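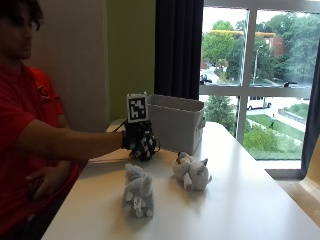 My daughter had a reading streak of 147 days when she caught a stomach bug in December. She was in bed with a bucket next to her and at ten to seven in the evening she asked for the tablet. She wanted to log her ten minutes before the app reset at midnight. I held it for her while she tapped through a page of a book about otters. I don't think she took in a word of it.

The app is called Skolodeck. Her school in Brornilville uses it from Year 4 upwards and most of the parents I know are happy with it. It keeps a list of books, it reads hard words aloud, and it lets the teacher see who is stuck. I have no quarrel with any of those things. My quarrel is with the streak, the little flame at the top of the screen with a number in it, and I think schools should ask for it to be switched off.

The usual case for streaks is that they build a habit. A child who reads every day will become a child who reads, and the flame gets them over the first few weeks when it still feels like a chore. I accept that it gets them over the first few weeks. It did with us. Before Skolodeck I was nagging most evenings, and for a month or so afterwards I wasn't. The trouble came later, when the number was high enough to be worth protecting. From then on the reading got shorter. She found out which books had the fewest words on a page. She worked out that the timer kept running if you left a finger on the screen, and she told her friends, and they told theirs.

I asked Nadège Texier, her teacher last year, whether she had noticed. She had. She said she could see from the reports that plenty of children were doing exactly ten minutes and a few seconds, every day, weekends included, and that the comprehension answers had got worse over the same period. She had raised it at a staff meeting and been told that parents liked the flame. I expect some do. It is easy to see at a glance and it means you don't have to ask what the book was about.

When a streak breaks it gets worse. A boy in the same class, the son of my neighbour Arif Debnath, lost his at 272 when the family were travelling and the hotel wifi was down. He was offered a "rescue" for 3000 points, which he didn't have. He cried, then he was angry, and then he stopped reading on the app altogether, and he wouldn't read on paper either, for most of that term. Arif's view is that it taught him something about disappointment. Mine is that a nine-year-old who has read on 272 days in a row has done very well, and software that tells him he is back to zero is telling him something false. He hasn't lost any of that reading. He still knows what happened in every one of those books.

Adults put up with this sort of thing because we can shrug it off. I dropped a language app two summers ago and felt bad for an afternoon. Children take a number on a screen more seriously than we do, especially when it comes with the school's logo beside it. They assume that somebody sensible chose it. In many cases what happened is that the feature came with the product and was on by default.

I have heard three or four answers to all this. One is that parents can simply tell their child it doesn't matter. I have tried. She agrees with me, and then she asks for the tablet. Another is that other apps are worse, and that is certainly true. Sosura, the maths one they used before, had a league table that refreshed every hour, and there was a maths app called Garcia that sent me a notification with a sad owl. I don't see why that should make us content with the flame.

The better answer came from Gwenaël Leblanc, who teaches at the secondary school and has used similar software for years. He said that if you take away the streak some children will stop opening the app, and those will mostly be the ones who read least already. I think he is right, and I don't have a neat reply. But I would want to know what those children are getting from it now. If it is ten minutes with a finger on the glass, then they are losing very little, and at least the teacher will be able to see that they need help. At present they look the same as everyone else in the report.

There are gentler ways to do it. The app could count days read in a month and leave it there, so that missing one costs you one. It could show a shelf of finished books, which never gets shorter. Weekends and illness could be left out without anyone having to pay points for them. Léonie Gaillard, whose twins are in the year below, put a paper chart on the fridge and lets them colour a square for each book, and when they forgot it for a fortnight nothing happened. They picked up a pen and carried on.

I wrote to the school on 10/15/22 to ask whether the streak could be turned off for the whole year group. The reply was polite and said the setting is there, under class options, but that they would want to consult parents first. So if you have a child at the school and a form comes home in the bag, please fill it in, whichever way you lean. And if your child is ill, let them miss a day. Mine did in the end, in January, because I hid the charger — she was cross with me until breakfast, and then she went and read the otter book again from the beginning.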